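Cell 2 notebook, sim side. September, entry started 9:15

Fingertip offset on the arm model, and the wrist drop over the block 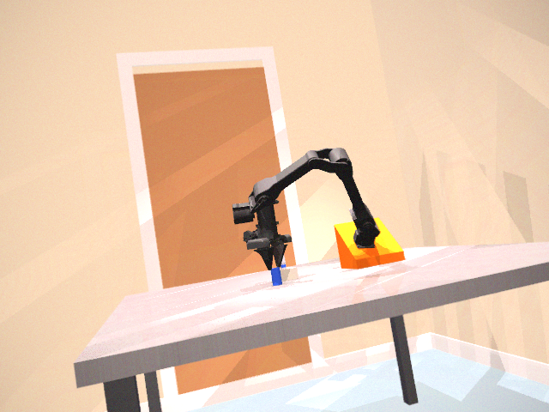
Carried over from Geert's last entry: the grasp height in the sim does not agree with the height we teach on the real cell. He had put it down to the table model. I checked the table first. Top surface is at the right height in the world file, collision and visual both. Left it alone.

Next the tool frame. The gripper model was swapped when we moved to the tapered fingers, but the tool center point was still the one from the old square fingers. Old value 92 mm from flange to tip. Measured on the mesh, tip to flange, I get a longer number, and the difference accounts for most of what Geert saw. Changed it in the arm description only. Naomi, the planner config holds its own copy of this and it needs the same change. I have not touched it.

Pose used for all checks today: gripper straight down over the blue block, block standing on end, stop before contact. Saved as hover_blue in the Tello folder. Please use that one and not the older hover pose, which was taught against the wrong tip.

Lighting. The randomizer was on for this session (angled light patches on the walls and floor, washed-out tabletop near the block). Fine for me, I was reading joint values. Wycliffe wants it on for the detector runs. If you are judging the gap between fingertip and block by eye, turn it off, the table is too bright there to read the shadow.

Camera tilt is randomized too. The table looks like it runs uphill. Do not try to level anything in the world file on the strength of that view.

Results after the change:
Ran the descent 26 times from hover_blue with the randomizer seed fixed. Tip height repeatable, no spread worth writing down.
Ran it again with the seed free. Same.
Closed the fingers on the block in the last batch. Two slips, both at the lowest friction setting. Not a tip problem.

Base mount. The base joint overlaps the yellow and orange wedge in the default view. I went through the collision list and the wedge is excluded against the base link, so the planner never complains. Marwa asked whether that exclusion is still wanted. I think it should be limited to the base link and nothing above it. At the moment it covers the first upper link as well, and a low sweep to the right could pass through the wedge without a warning. Open item.

Elbow limit. Soft limit raised by 15 degrees for a test, then put back. With the new tip the arm reaches hover_blue with the elbow high and no trouble, so the extra range is not needed.

To do
Naomi: tip value in planner config.
Marwa: narrow the wedge exclusion, rerun the sweep test.
Faraji: measure the real fingers with the height gauge at Gerilville. I only have the mesh, and the mesh came from Enent without a drawing.
Me: delete the old hover pose once the above is done.

Added 16:40. Faraji's gauge reading is in, agrees with the mesh to within what the gauge can show. Tip value stands.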